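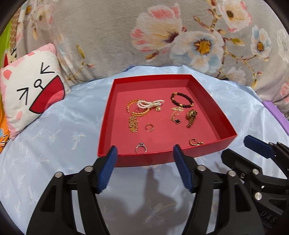 1/ Sunday notes on the Humby robotics club and its jewelry project, from a parent who drives the carpool and has opinions. I've been putting this thread off for two weeks. It's long. Mute me if you're here for the garden stuff.

2/ The pitch, as given to parents in the library: students use hand-held grippers to pick small things out of a box, the recordings train a model, and in December an arm does it on a table at the Levchenko Cup. The team calls the project Tarnby. I asked what Tarnby stood for and got a shrug.

3/ My first question was why jewelry. I was told "because it's hard." OK. Lots of things are hard. I'd still like to know who is waiting for a robot to hand them a bracelet.

4/ What I'll give them: it is hard. Look in the red box. Thin gold ring on a red floor, fine chain folded back and forth on itself with a black clover on the end, beads, a pearly bow lying across a bangle. I have trouble getting a chain like that off my own dresser and I've got fingernails.

5/ The silver ring right up by the front wall is the kind of thing I'd bet against. You have the rim in the way and two fat ribbed pads to get in there. The kids say the pads are fine. The kids have said that about every part since August.

6/ Now the numbers, which is where I start to get grumpy. The plan they turned in said 2432 recorded picks by the Cup. They have 1030. The slide at the parent meeting said "on track."

7/ I asked how many of the 1030 were usable. Long pause. Then a very honest ninth grader said they hadn't gone through them all yet. So 1030 is the number of times somebody pressed record. I wrote that in my notebook and underlined it.

8/ To be fair to the ninth grader, that was the best answer of the evening.

9/ Also: a lot of the picks are done at home, on beds. Sheets with palm trees, flowered blankets, a pillow with a big yelling face on it. The club says a messy background is good because the model shouldn't learn "jewelry lives on a gray table." I can see the logic. I can also see that at the Cup it WILL be a gray table, under gym lights, with a referee leaning over it.

10/ I raised that. They said they'd do a batch in the gym. When? "Later." My kid has used that word for the dishwasher since 2019, so forgive me.

11/ Money. The club got nearly $400 from the Lusdale hardware store and spent it on printed parts and screws. No complaint. But the flyer now says the project "will change how people with limited hand mobility live at home." Will it? Has anyone on the team asked a person with limited hand mobility?

12/ My mother has bad arthritis. She does not want a robot on her nightstand. She wants magnetic clasps, and she bought herself some. I told the kids this and two of them wrote it down, so maybe the flyer gets fixed.

13/ The thing that bugs me most is how they'll measure it. In the rules, a pick counts if the item leaves the box. It doesn't say the item you meant to pick. So drag a chain up, catch the ring next to it, both come out, full points. I'd call that dropping my wedding ring behind the radiator.

14/ Somebody on the team told me "every team has the same rules." Sure. Every team can be wrong together.

15/ What I'd like them to do, and I've said it out loud to their faces so I'm not sneaking around on here:

Go through the recordings and throw out the bad ones, even if the total gets ugly.

Write down the misses. Right now only the good grabs get talked about.

Set some items aside that never go in the training box, and test on those.

Do the gym batch in October, please.

16/ They took the third one. They went quiet on the first. I'd have gone quiet at fifteen too, after that many afternoons of squeezing a gripper over a box.

17/ A couple of replies already asking why I let my kid do this if I think it's hype. I don't think the club is hype. The flyer is hype. The club is eight teenagers learning that a chain doesn't stay where you left it, and arguing over lighting in my car the whole way back from Lusdale.

18/ I tried the gripper myself, by the way. My turn was on beaded bracelets. You squeeze, the bracelet rolls, you squeeze again, the bracelet goes somewhere worse. Three tries. My kid said my recordings would be "useful as negative examples," which I have chosen to take well.

19/ And no, I don't know how well the model does yet. There's been one demo for parents and it was a video, sped up, with music. I asked to see it at normal speed and without the music. Still waiting on the file.

20/ Someone asked if the Cup is open to the public. Yes, the gym doors open at 9 and parking is behind the school. Bring a cushion, the bleachers are brutal.

21/ If the arm gets that thin little ring off the red floor, just the ring, at normal speed, in front of a referee, I'll come back to this thread and say so. I've told my kid the same thing and we shook on it. Stakes are one month of dishwasher.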